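Standard portions and the shared kitchen

Most arguments about food waste in shared kitchens are about behaviour. I think the larger fault is in the measuring.

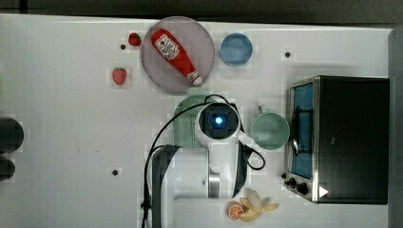

Recipes scaled for a household of four do not scale linearly to a hall of 70. Salt, leavening and cooking time all drift, and the usual fix is to cook high and discard the surplus. At the Birkeck community kitchen, where I kept the stock records for 18 months, the surplus was entered under "general" and never broken down by dish. A figure with no dish against it cannot be acted on.

Nhung Kim, who ran the midday service until April, changed one thing. She weighed what was served instead of what was bought. The serving spoon in use delivered 128 grams of rice when level and far more when heaped, and the written portion assumed level. Every order placed from that sheet was wrong before the produce left the supplier.

Ishbel Tosh has argued that fixed portions are mean-spirited, and that a neighbourhood meal should not feel like a hospital tray. I accept the concern. A stated portion is a planning unit, though, and second helpings can be planned for as well – they only need their own line on the sheet.

The objection I take more seriously is labour. Weighing takes time, and the Nenstead kitchen gave it up within a month. My answer is to weigh for a short period, correct the spoon sizes and the order sheet, then stop until the menu changes. Colour-coded ladles would cost less than one week of discarded rice. Councils that fund these kitchens should ask for the portion sheet along with the accounts.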